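Unit 5: Storage Density and Bin Selection
Notes by Atieno Lukumay

Usable volume is the internal volume of a bin less the space lost to taper, ribs and headroom. Use usable volume in all density calculations.

Worked case: the Hinrichs storeroom holds 357 bins in 4 bays. Assign fast-moving items to the shelves between knee and shoulder height. Bulky, slow items go low. 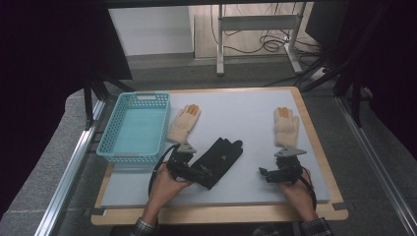 Density alone does not settle the layout. Picking time rises when two items share a bin, so record both values before comparing plans. Problems 4 and 5 are due in February.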